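Pirkesport Open Day

The Pirkesport Open Day is a public demonstration of robot manipulation held at the Pirkesport workshop in Pindach. It is organized by Kahraman, a small automation firm, and takes the form of short sessions in which a two-armed robot handles ordinary objects on a table while visitors watch and, in most cases, offer advice. The robot has never been known to take it.

Background

Kahraman began showing its work to the public after the town of Pindach asked local firms to open their doors for a winter fair. The first event was held in February and was meant to be a lecture with a brief demonstration at the end. The lecture overran, the demonstration was cut to a single attempt at picking up a cup, and the comment cards dealt almost entirely with the cup. Later open days dropped the lecture.

Admission is free, but limited to 200 visitors, who are let in by groups of 30. The limit was set by the building's fire certificate and has proved generous on all but the sunniest days.

The robot

The machine shown at Pirkesport has 2 arms, each with white, rounded segments and a humanoid hand at the end. The hands have jointed fingers and a thumb, and they attract more attention than the rest of the robot put together. Children tend to wave at them. Adults tend to wait until the children have moved on. 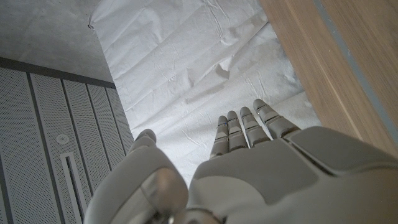 Why does the robot have hands with fingers when a simple gripper would be cheaper?

Most household objects were designed for people, so a hand with fingers and a thumb can try a wider range of them without a change of tool. The price is a harder control problem, as every added joint is one more thing that has to be in the right place at the right time.

Format

Each group watches a session lasting 30 minutes. An operator introduces the task, the robot makes its attempts, and the remaining time is given over to questions. Kahraman's handout describes the pace as "deliberate." Visitors have used other words, several of which appear in the guest book.

The objects are chosen for being dull. A cup calls for a grasp around a curved side, a small cardboard box has flat faces and corners, and scissors lie low against the table and offer very little to hold. The firm holds that an object everyone has used since childhood makes the difficulty plain - a person watching a machine consider a cup will usually look down at his or her own hand at some point.

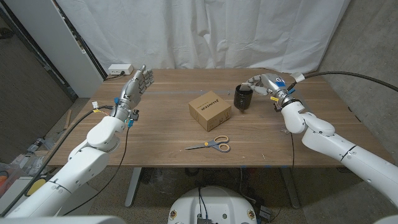

Photo: Kahraman / Pirkesport Open Day press set. Reproduced with permission.

Questions from the public follow a steady pattern. The price of the robot comes first, followed by whether it can fold laundry and whether it is listening. Engineers in the audience ask about the cables. The organizers have learned to leave time for the engineers, who otherwise stay behind and ask anyway.

The Sarnero session

The best-known variation is the Sarnero session, named after the neighboring town whose technical club proposed it. Objects are arranged inside an area marked on the tabletop, and the club's members predict which one will give the robot the most trouble. Predictions are written down and sealed in an envelope, a precaution introduced after the first session, when everyone claimed to have said the scissors.
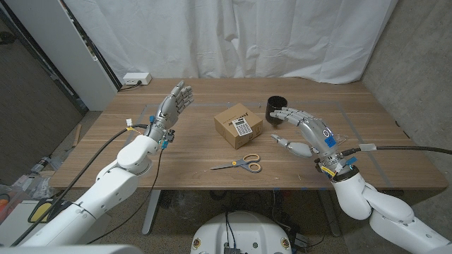

Objects are put back inside the marked area between attempts, so that one try can be fairly compared with the next. The club had at first wanted them scattered at random, on the grounds that real kitchens are untidy, and the matter was debated at some length before it was agreed that real kitchens could wait. A session normally allows 4 attempts per object, with the operator announcing each result aloud.

Reception

Local coverage has been friendly, if puzzled. A Pindach newsletter dated May 9, 2020 called the open day "the quietest exciting thing in town" and devoted most of its article to the parking. Comment cards praise the operators' patience and ask for more chairs. Kahraman has since bought more chairs.

See also

Humanoid robot
Robotic hand
Grasp planning
Pindach winter fair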